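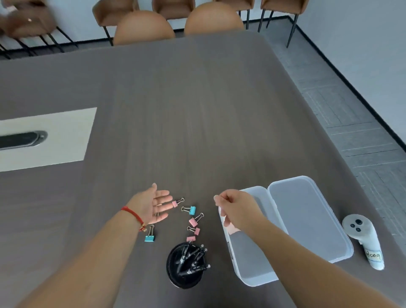

Feb 4, 2019

I do not believe in tidying systems and I want that on record before I describe how I spent the evening on one. The Stulano method, as explained in the booklet that came free with the diary in December, says you should begin with the smallest category of thing you own and finish it completely before you touch anything else. Stationery is suggested for beginners. So I sat at the big table and started on the binder clips, pink ones and light blue ones, which went one at a time into a clear plastic box with a flip lid, while the black pens stayed put in their round holder and waited their turn. The booklet is very keen on one at a time. You are supposed to pick the thing up, decide whether you use it, and then place it. I have never in my life had a decision to make about a binder clip. It holds paper or it's in a drawer not holding paper.

I did try to do it properly. I thought if I'm going to say it's rubbish I had better have done it. And for the first few minutes there was something fairly pleasant about it, the same sort of pleasant as shelling peas. Then I caught myself wondering whether the pink and the blue should be kept apart, and I got up and made tea.

The box came from Wava. It was in the sale and I still think it was dear for what it is. The label said it would "transform" the desk. It is a box. It has a lid. I've got a perfectly good tobacco tin that did the same job for years, except that you couldn't see into it, and I suppose that is the one thing I'll give them. With the tin I was forever opening it to look for clips and finding drawing pins. We'll see how long the clear plastic stays clear. The last lot I had went cloudy and then cracked at the hinge.

The pens are a worse problem. I bought them from Rerkanon when they were doing the office bundle, and the holder must have been meant for half as many. You pull one out and another comes with it. The booklet says to test every pen on a scrap of paper and throw away the ones that don't write. Fine, but I've done this before, and the ones that don't write on Monday's shopping list, so to speak, write beautifully by the end of the week. Cold, I think. The back of the house never gets properly warm before April. I tested 8 of them tonight. Two were faint. I put them back in with the others.

What bothers me about the whole business is the before and after. Every page of that booklet has a horrible drawer on the left and a lovely drawer on the right, and never a word about the same drawer in June. I'd like to see June. I tidied the kitchen dresser this way two winters ago, with a different book, and by Easter it had string in it again, and candles, and the instructions for a radio we gave away. I'm not saying I was sorry to have done it. I'm saying I did it and it came undone and the book had cost me money.

Also there is the question of what all these clips are for. I bought them for the Cabrera papers, when I was going to sort the whole lot into bundles by year, all 310 pages of it. That was the plan for last winter. The papers are still in the bag under the stairs. So what I've done this evening, if I'm fair about it, is put away the tools for a job I haven't started. The booklet would call that progress. There's a little chart at the back where you colour in a square for each category finished, and I did look for a pencil, and then thought better of it.

Things still to do in here: the envelopes, which have stuck to each other in the damp. The ball of rubber bands. The 400 address labels with the old postcode on, which I can't use and can't seem to throw out either. Somebody could use the backs of them for something. Jam, maybe.

I'll give it until the end of the month. If the clips are still in their box by then and not all over the windowsill, I'll do the envelopes. I don't expect to be doing the envelopes.

Rain all afternoon, stopped at dusk. Soup again, the leek one, too much pepper. Must ring about the gutter before it comes away altogether, and find out what they did with the bin lid. Bed late, because of the reading lamp flickering and me taking the plug apart to see why. Fuse was fine. Lamp still flickers.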